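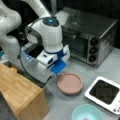
White arm over a grey countertop, with a little blue light glowing on top.

Clirodard housing figures: your questions

How many homes are there in the village?
I make it 78. Of those, 26 are second homes, mostly shut up until April.

And how many are empty?
Two, both up the lane towards Tulirlow. I don't count barns, so please stop sending me barns!

Why doesn't your total match the one on the Trovley page?
They lump in the farms past the bridge (about 20 homes), which I leave out as they're in the next parish.

Does a house split into flats count once?
No, each flat with its own front door goes down separately. The old Zawadzka house trips everyone up on this.

Can I use your tables?
Of course, help yourself. A link back would be lovely.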